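Letters on the bench at the Kirnonham shed

September 9, 2020

I've finally got something to show for all those evenings in the shared workshop at Kirnonham! Regular readers will know I've been chipping away at my letter-drawing project (Vakero, for anyone new here), and the whiteboard stage is well and truly under way.

A, B and C in black marker, on the same whiteboard in all three:

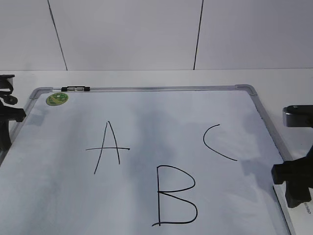
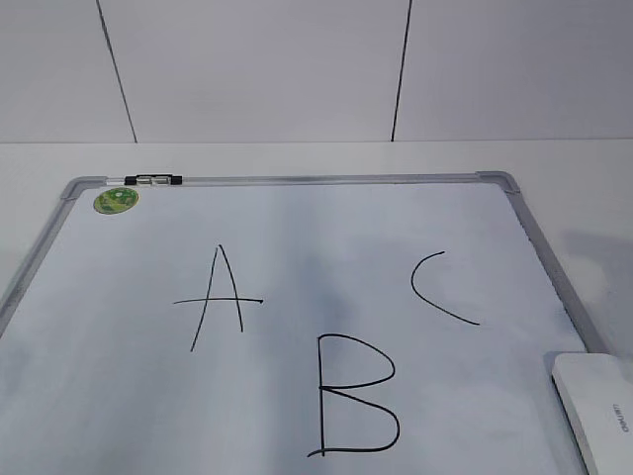
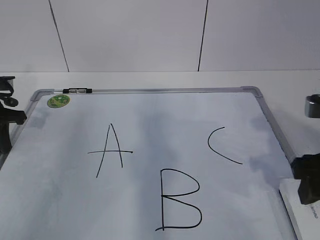

The code side has been the slow bit. I store every letter as a string of points, and my first go at the curves used so many of them that the controller choked and sat there sulking. I've thinned the whole alphabet down to 3,000 points now, and it loads in 2 seconds, so I can fiddle with a letter and try it again before my tea goes cold. Straight lines were easy. Bowls and tails are another matter, and I've rewritten the curve routine three times (the last one at the kitchen table, in my pyjamas).

Pen pressure is next on the list. I'm using a spring holder out of the Janjua kit, and I quite like it, but the spring is stiffer than I'd want and I've got two softer ones coming in the post. I'd also love to get the crossbars under better control. After that it's lower case, and then maybe whole words, if I can work out the spacing without going cross-eyed.

A few people from the Wuvbridge group have asked for the files. You're very welcome to them! Let me tidy up the comments first, some of them are a bit colourful. I'll put everything up before the end of the month, along with the parts list and my wiring notes.

Recent items
Wiring notes, part two
Choosing a motor on a small budget
Wuvbridge swap table: what I brought home

This site uses cookies. By reading on you agree to their use.

Contact | Copyright 2020 | Back to top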